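**Trolcombe, 16 November 2020** – Ancombe Water Services has completed the replacement of lead and galvanized service lines in the Trolcombe district, the company said today. The work covered 1,412 connections and was carried out under a contract with Teltetti Pipeworks that began in March.

Each line was replaced from the main to the meter with copper tube. Where the customer-side pipe was also lead, the owner was offered replacement to the first shutoff valve inside the building at no charge. More than 700 owners accepted. The remaining customer-side lines are recorded in the district inventory and will be offered again when the property changes hands.

"The mains in this district were in better shape than the drawings suggested," said Elikem Annan, director of distribution at Ancombe. "Most of the schedule went to locating curb stops that had been paved over."

Crews used pull-through replacement where soil conditions allowed and open trench elsewhere. Open trench was needed at 148 addresses, mainly on the streets east of the Acheampong pumping station, where shallow rock limited other methods. Permanent paving at these addresses is complete except on Acheampong Road, which is due for resurfacing by the county.

After reconnection, every line was flushed at full flow. Customers were given written instructions for flushing kitchen and bathroom taps, with aerators removed, and for cleaning the aerators before refitting them. First-draw and flushed samples are being taken at kitchen taps in a rotating group of homes. Results will be posted by street in March.

"Customers should keep using the filter supplied with the flushing kit until they get their sample letter," said Zuweira Korletey, water quality manager. "The cartridge is rated for the full sampling period and does not need to be changed."

Sampling will continue for 3 years. Owners who wish to join the sampling group may apply through the Trolcombe customer office.

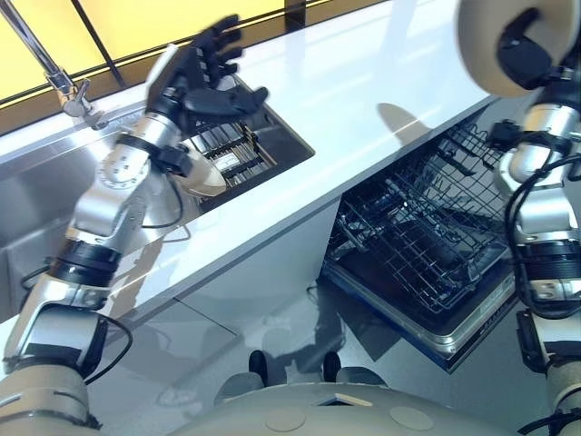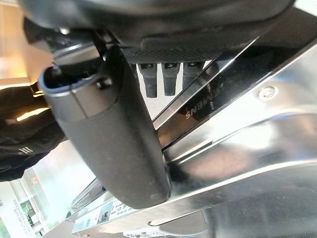
*First image: a stainless steel kitchen sink set in a white countertop. Second image: taken at the same location.*

**Media contact:** Amerley Acheampong, Ancombe Water Services, Trolcombe office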